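Lamai Rattanakul charges $40 to open an old desktop computer and tell you whether it is worth keeping. I asked her why anyone should pay that.

"Because the store will say no before the side panel is off," she said. Fair enough, but the store doesn't bill for it.

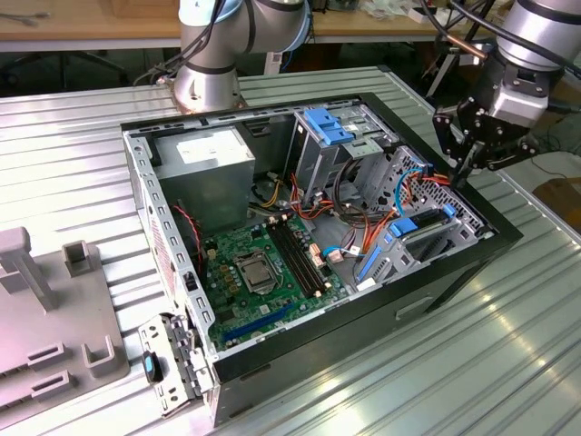
She says most office towers can go another 5 years with more memory and a new drive. I've heard that before, usually from people selling memory. Pressed for numbers, she said she had looked at 475 machines and kept no list of which ones lasted.

"People would call me if they died," she said.

Would they? I wouldn't.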